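Clumdale workshop gets its chopstick gripper back in shape

A pair of hand-held grippers that had started dropping things is back at work in Clumdale, and the fix came down to fresh pads and a lot of patience with a screwdriver!

The Corora project uses the grippers to record everyday kitchen jobs for training robot arms. Chopsticks are the toughest item on its list, so they became the test for technician Ilham Kabbaj when she serviced the pair this April. She stripped both tools, cleaned the joints, swapped the worn pads for new ones from Tredier and reset the jaws so they meet dead center.

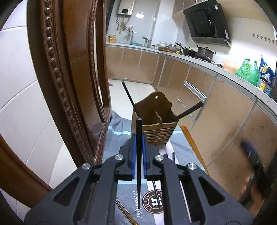 A black chopstick clamped upright between the blue-lined pads, with the wooden holder behind it.

"If the jaws are even slightly off, a chopstick rolls and you lose it," said Kabbaj. "I love this part of the job. You turn one screw a tiny bit and the whole tool feels different in your hand."

Each gripper now gets its pivot pins checked after every 200 picks, half the old interval of 400, and the pads are replaced as soon as they look shiny. Kabbaj logged 154 picks on the first day back (she was grinning by the end of it). A second set of tools, built by Rotich, goes on her bench next, and she plans to give it the same treatment.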